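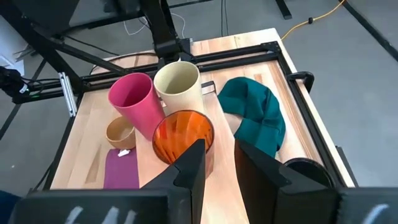
Figure 1. Tableware set at the start of the sorting exercise, with the teal cloth at right.

## 3. Materials and layout

The Hegarty set used in this section has three plastic or plastic-like cups (orange, pink, beige), a small bowl, a round black lid, a purple pad and a teal cloth. All items were placed on the light wooden tabletop without a fixed order — only the cloth was required to stay crumpled.

Each layout was used for 5 trials, giving 70 trials over 14 layouts. The translucent orange cup was logged separately from the opaque items. Róisín Dunne kept the log. Trials with a missing start time were left out of Table 2 and are listed in Appendix B.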